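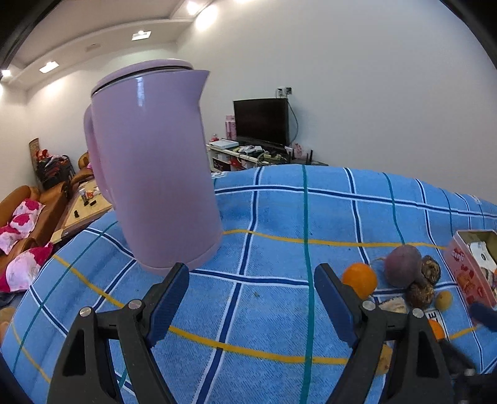 Cold brewing oolong overnight, who else is hooked?

potero_hill
OK I am three weeks into this and I can't shut up about it. 2 teaspoons of a rolled oolong, a quart of cold water, into the fridge at bedtime and strained at breakfast. It comes out so sweet! Same leaves brewed hot always tasted a little toasty to me (in a good way), but cold it's all flowers. Anybody tried it with a darker roast?

Seneck37
Yes, and I'd skip it. Dark roast done cold tastes like wet cardboard to me. Those leaves want boiling water and short steeps.

mazurek_mug
Hard disagree, Seneck! Give it 12 hours instead of 8 and use more leaf. Mine gets this brown sugar thing going that I never get hot. I made a pitcher for a cookout in September and it was gone before the burgers were.

Seneck37
Twelve hours is a long time to wait for a drink I can have in three minutes. But fine, I'll try it Sunday with the last of my Nadico tin.

leafpile130
Do you rinse first? I give rolled oolong a quick splash of hot water, pour it off, then add the cold. The leaves open up way faster and I can stop at 6 hours.

potero_hill
Ooh, no, I never rinse. Doing that tonight!

mazurek_mug
I rinse the dark ones but not the green ones, I feel like you pour off the best part. Also you can brew the same leaves hot afterward, there's plenty left in them.

Seneck37
That last part I'll agree with.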